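Small Spaces, Big Plans > Studios and Dorms > Microwave on a desk: what goes on top?

24 replies, 273 views

totivitz_tam
Hi all! I moved into a studio in Bramton in September and I have finally run out of excuses for the corner where the microwave lives. There's no counter to speak of in my kitchen (it's a sink, a two-burner stove and a strip the width of a dinner plate), so the microwave sits on my desk. It works fine. It just looks like an appliance that got lost on its way to the kitchen.

I'd love ideas for making it feel like part of the room. Art next to it? Something on top? Paint it?? I rent, so no shelves in the walls.

Iulian Bogdan
Please don't paint it. If you want color, put it behind the microwave. I taped a big sheet of wrapping paper to the wall behind mine and it's the happiest thing in the apartment. Cost me next to nothing and it peels off clean.

mrs_sotiropoulos
Desk microwave owner for eight years here, hello friend! I keep a basket on mine with tea bags, sugar and the good cookies. It gives you a little coffee station and you stop noticing the microwave at all.

Hermine Berchtold
I'd be careful with the basket. Mine has its vents on top and the manual says to leave that clear. Look for where the warm air comes out before you put anything up there, and if you can't find the manual, most makers have them online by model number.

mrs_sotiropoulos
Fair point, mine vents out the back. Everybody check your vents!

Kadir S.
Nothing on top. Ever. I know I'm the grump in these threads but a microwave top turns into a junk pile within a week. Mail, keys, half a pack of batteries. Then you pull the door open a bit hard and the whole pile slides off.

archana_k
Kadir, that's a you problem, haha. I have had one plant up there all winter and not one piece of mail has joined it.

Kadir S.
Give it time.

totivitz_tam
I'm laughing because there is a gas bill on top of mine right now. OK so what about the door? Mine opens to the left and the desk is pushed up against my bed on that side, so it only gets about three quarters of the way before it bumps the mattress. I have to tilt the plate to get it in, and soup is a real adventure.

Hermine Berchtold
Then the door comes first and the decorating second. Slide the microwave along the desk until the door can go all the way around. It doesn't matter if it swings out past the end of the desk, as long as it's only floor under there and you aren't going to walk into it.

Ifeanyi O.
Agree with Hermine. And measure with the door open before you move any furniture! I skipped that at my old place in Tilthorpe and carried a loaded bookcase across the room twice. My door sweep was over 41 cm, which was a lot more than I'd pictured.

archana_k
OK, I've been waiting for somebody to start this thread, because I love this corner of a room so much. The plant has retired to the windowsill and I'm all in on fake flowers now! They weigh nothing, they don't need water (no drips anywhere near the plug) and you can lay the bunch flat on top, no vase. That was the big discovery for me. A vase up there always looked wobbly, and lying down they look like you just came home with them. White and cream with some pale green leaves, on a white microwave, on a light gray desk – so calm!
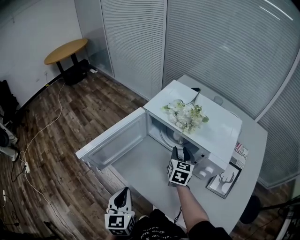

And then you need one dark thing so it doesn't all float away. I'm crazy about a small black and white print in a dark frame, the deer head silhouette kind, standing right on the desk so there's no nail in the wall. Lean a magazine with a bright cover behind it and you've got your color too, and you can swap it whenever you get bored. Red, white and blue looks terrific next to all that pale stuff.

Iulian Bogdan
Oh, the magazine trick is good. I have stacks of them with great covers and they're all in a box.

Kadir S.
I will admit flowers lying down can't tip over. I still say they'll be gray with dust by summer.

archana_k
Rinse them in the shower, shake them out, leave them on a towel overnight. Five minutes of work!

mrs_sotiropoulos
Cool water only though. I did mine hot once and the glue let go on half the petals.

Hermine Berchtold
And please, lift them off if your vents are up there. Last time I'll say it.

Ifeanyi O.
Anyone got a fix for the cord? Mine hangs down the front of the desk and I catch it with my knee constantly.

Iulian Bogdan
Stick-on cord clips along the underside of the desk. Wipe the spot with rubbing alcohol first or they drop off.

totivitz_tam
Update, February 29, 2020: moved the microwave down to the other end of the desk and the door opens ALL the way. Soup went in flat! Vents are on the back, so I've pulled it forward a few inches. Flowers next, I'm going to look for cream ones. The gas bill is paid and in a drawer – happy now, Kadir?

Kadir S.
Very. Post again in a month and tell us what's up there.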